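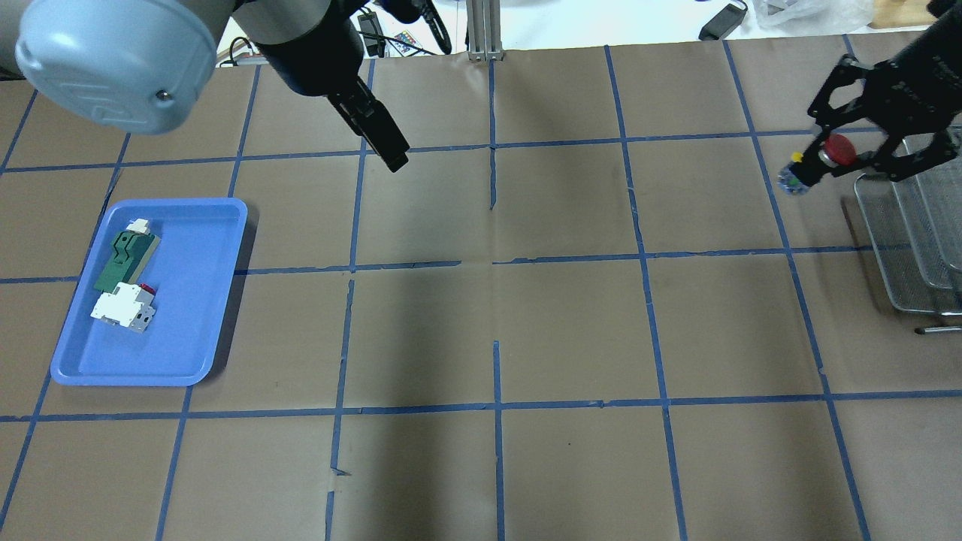

condov_fan
Does anyone still have the Kavthorpe remix of "Stostus"? It vanished from every store in July and I refuse to live with the album version. I know its whole drum pattern by heart, hit by hit, so yes, I have feelings.

7 replies · 245 views

Afaf Semaan
The album version is better. The remix is four minutes of buildup to a cowbell.

condov_fan
It's a great cowbell.

ackermann_b
I have the 12-inch. Side B skips, which improves it.

Afaf Semaan
See? Even the owner agrees.

ackermann_b
I said side B – the remix is on side A and it's perfect. 127 bpm, no vocals till the last minute.

condov_fan
Name your price.

ackermann_b
Not for sale. I can rip it once I find the cable.

1072 shares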